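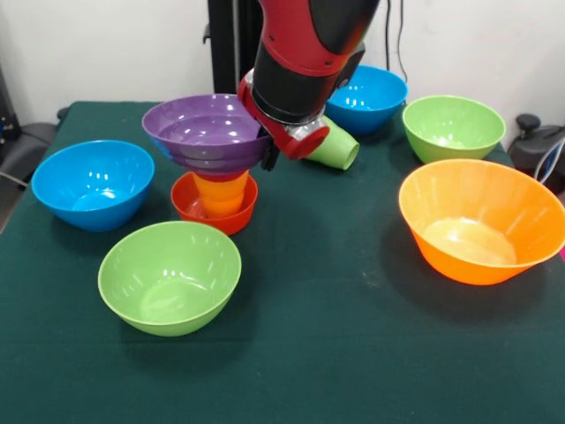 **Figure 3.** Stacking task, Vekari team. Bowls and cups on the green cloth, with a three-level stack at centre-left.

Student reports on the stacking task at Cuvilbridge have tended to give one number, the success rate, and leave it there. We doubt that this number means much. The Vekari team logged 1263 attempts over the term and reported most of them as successes, but their rule for success was written after the first 200 had been run, and it changed once more in January. Under the final rule, a trial counts if the top item is still in place when the arm has returned to its rest position. Nothing is said about the rest of the table. In Figure 3 the purple bowl sits on an upturned orange cup, which stands in a small red-orange bowl, while a green cup lies on its side right beside the gripper. If the arm had gone back to rest with the table like that, the trial would have scored exactly the same as one with every other cup upright. A marker reading only the log could not tell the two apart.

We went back through the saved stills for 189 trials, chosen by drawing trial numbers at random, and scored them again under a stricter rule that also penalised any item found on its side. Two of us did this separately and then compared sheets. We disagreed on 10 trials, mostly over bowls that were leaning but hadn't fallen, and those were dropped. The stricter rule lowered the rate for both student teams. It hurt the Helmy team less, although their planner was slower and had been ranked second at the club's own demonstration day.

We wouldn't read too much into that reversal either. The Helmy team used fewer items per layout, and a table with fewer things on it gives the arm less to bump. The layouts were also set by the students themselves, who knew by then which colours their detector handled badly. One notebook entry says as much: "left the dark one out again, it never sees it." The Fluvico scoring script, which both teams used, has no field for the starting layout, so there is no way to correct for this now.

What the data support is fairly modest. Both teams built software that could put one object on another often enough to be worth studying. Whether either planner would cope with a layout chosen by someone else was not tested, and the claim in both final reports that the method "generalises to household clutter" should be removed before the reports are used in next year's course.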